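Where Do Cafeteria Trays Go? Final Report
Etenesh Weldu, Cendwood Hall
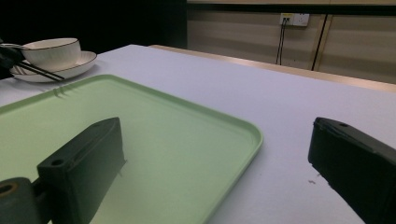 Cendwood Hall bought 1000 trays in January. By the end of term, 182 were missing, and the kitchen blamed sledding. I asked every floor to return trays, no questions asked, and left a bin by the stairs for six weeks. It collected 3 trays and a great many pizza boxes.

A room survey did better – most trays were holding up plants or laptops. One resident described hers as "furniture." The kitchen has since dropped the sledding theory, mainly for lack of snow.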